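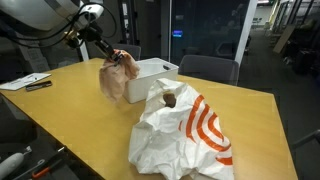
Will there still be an afternoon shift in the sort room once the arm can fold? The question came in under my last post from a reader who signed as a laundry worker, and I've had versions of it from people in our own building at Urbridge, so I'll answer it as well as I can.

The short answer is that I don't know about next year. For now there is an afternoon shift and it's the same size as before. What has changed is what people do between two o'clock and the end of the day.

For anyone new, Urbridge takes in donated clothes and linens, sorts them, and ships them out to shops. The sort is the bottleneck. Everything comes in mixed. A bag of shirts will have towels in it, and kitchen stuff, and now and then food. Somebody has to put a hand in every bag, take out one piece at a time, decide where it goes, and do it again. I did that job for 3 years before I moved to scheduling, and my right thumb still lets me know.

The arm does one part of this. It picks up a single piece of cloth and puts it in a bin. That sounds like very little, and on a bad day it is very little. Cloth has no fixed shape, so every pickup is a new problem. Thin fabric is the worst. Two pieces stuck together by static will go across as one, and then a person has to catch it at the next station.

We started in January with a target of 200 pieces in a session. We got there in the spring, on cotton only. With mixed bags we are still under it, and a good human sorter passes that number before the first break without thinking about it. So when people ask me if it's faster, no.

What it does change is the kind of tired you get. Two of the afternoon sorters now rotate through the arm station. They load it, watch it, clear it when it gets stuck, and write down what went wrong. One of them likes it and has asked for more hours there. The other one says it's like supervising a slow kid at chores, and would take a full table of bags over it any day. Both of them go home with their wrists in better shape. The one who doesn't like it said her head hurts instead.

The log was a sore point for a while. At first the sheet asked for the operator's name next to each failure, and people read that as being graded on the machine's mistakes. I would have read it the same way. We took the name off and the notes got longer and a lot more useful. Someone wrote "grabs the seam, drops it, every time" and that one line saved us days.

Pay is the part I can't be cheerful about. The station takes training and it has no pay grade of its own. It's the same rate as the tables. I've raised it at two meetings. The Tindport site put in a separate grade before their equipment arrived, and I think that was the right order to do it in. We did it backward and now we're arguing for it after the fact.

The Flimville people were over last month and asked whether we'd picked the wrong task to start with. They automated the moving of full carts, and their crew was glad to hand that over. Fair point – nobody here ever complained about the picking as much as they complained about the carts. But the carts in our building have to go over a door sill that would cost more to fix than the carts are worth, so here we are.

Back to the reader's question. If your employer is bringing something like this in, ask who will run it, what they'll be paid, and what happens to the hours if it gets good. Ask before it's bolted down. We have answers to the first one.

Next post will be on the Ouellet bins, which I've been promising for a while. The short version is that the lids don't fit.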